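3.2 Setting and Materials

Seating in the family home is rarely bought as a set. Folding chairs, children's chairs and loose cushions share the same floor as laundry and other daily items, and the posture a person takes depends on what is within reach. Our survey therefore recorded living rooms in their everyday state, with no request that residents tidy or rearrange them (Figure 2).

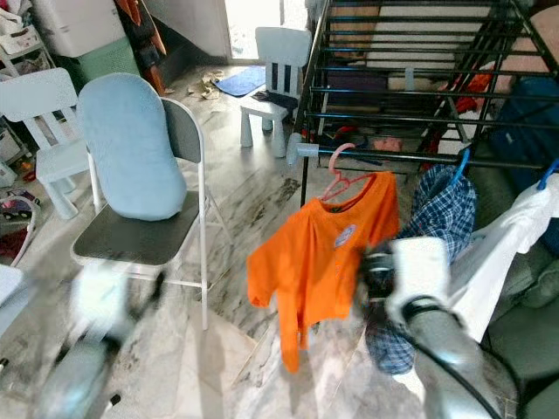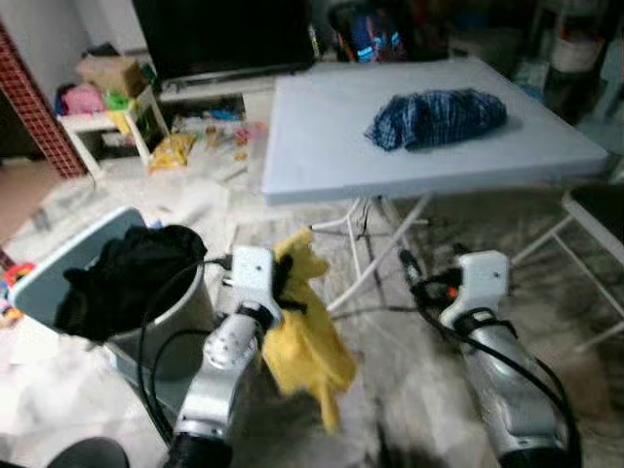
Figure 2. Living room in one of the surveyed homes. First panel: folding chair with an oval cushion against the backrest, and child-sized chairs. Second panel: the same home, with a round laundry bin and a yellow cloth.

3.3 Sample

The sample consisted of 147 adults living in rented or owned homes in Gultlow. Recruitment took place in March through notices in two apartment blocks and one public library. Of these adults, 112 completed both the sitting diary and the comfort form and were kept for analysis. The rest returned only one of the two and were left out. Adults with a back injury in the year before the study were not eligible.

Each home was visited once by one of the authors. Hayes and Alvarado carried out the visits in the northern district, and Polák covered the remaining addresses. The visitor listed every seat in the main living area, measured seat height and depth, and noted whether a loose cushion was present. Cushions that were stored in a closet or on a bed were not entered, even if the resident said they were used at other times of day.

3.4 Measures

Seat height was taken from the floor to the highest point of the front edge of the seat, without load. Seat depth was taken along the center line from the front edge to the backrest. Where a cushion was kept against the backrest, depth was measured a second time with the cushion in place, and the difference between the two values is called depth loss in what follows. Depth loss was not corrected for the softness of the cushion. A correction would have required a press test in each home, and the test unit supplied by Skilix was too heavy to carry up stairs.

The sitting diary covered seven days. For each sitting period longer than ten minutes, the participant wrote down the seat used, the start and end times, and the main activity, chosen from a list of 11 options. Eating at a table was included in the list but is reported apart from the other activities, as table chairs were outside the living area in most homes.

Comfort was rated on the Sokel form, a paper form with separate scores for the neck, upper back, lower back and thighs. We used the short version. Participants filled it in at the end of the last diary day for the seat they had used most. Where two seats were tied for total time, the one used on more days was chosen. Ďurica checked all forms for missing scores, and Vlček repeated the check on a random share of them. No differences between the two checks were found.

3.5 Treatment of Shared and Children's Seats

Seats made for children were measured and listed but do not enter the main model. Adults did report sitting on them, mostly for short periods while helping with play or homework, and these periods usually fell below the ten-minute limit. An earlier version of the protocol, drafted by Sýkora for a different town, had no lower limit on duration. We tested that version during the pilot and found that participants stopped filling in the diary after the second or third day.

Folding chairs raised a separate problem. Several participants moved them between rooms during the week, so a seat listed in the living area could appear in the diary under another room. Such entries were matched by seat type and by the label number the visitor had assigned, and entries that could not be matched were treated as missing. A sensitivity check with all unmatched entries assigned to the living area is given in Appendix B.

3.6 Analysis

Lower back score was the main outcome. It was modeled as a linear function of seat height, depth loss, total sitting time and age, with home as a random effect where more than one adult took part. Body height was added in a second model. The data file was closed on 10/15/23, and forms received after that date were not entered. All tests were two-sided.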